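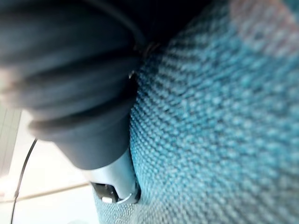
Dark gray ribbing above a light silver-gray collar. Photo: Griffiths

Home | News | Stores | Contact

Griffiths to open its second home goods store in Bollatlow this April

BOLLATLOW – Griffiths, the family-run home goods store that has looked after Jareo households for 51 years, is delighted to share that it will open a second shop in Bollatlow this April, in the old Hundell building.

The new store covers 4,000 square feet, with bedding and towels up front and a repair counter at the back, and doors open at 9 a.m.

"We've had Bollatlow folks making the drive over to us for as long as I can remember, and it feels just lovely to be coming to them for a change," said owner Nerys Wogan. "Please stop in and say hello, even if all you need is a pillowcase!"

Share 73 | Comments 2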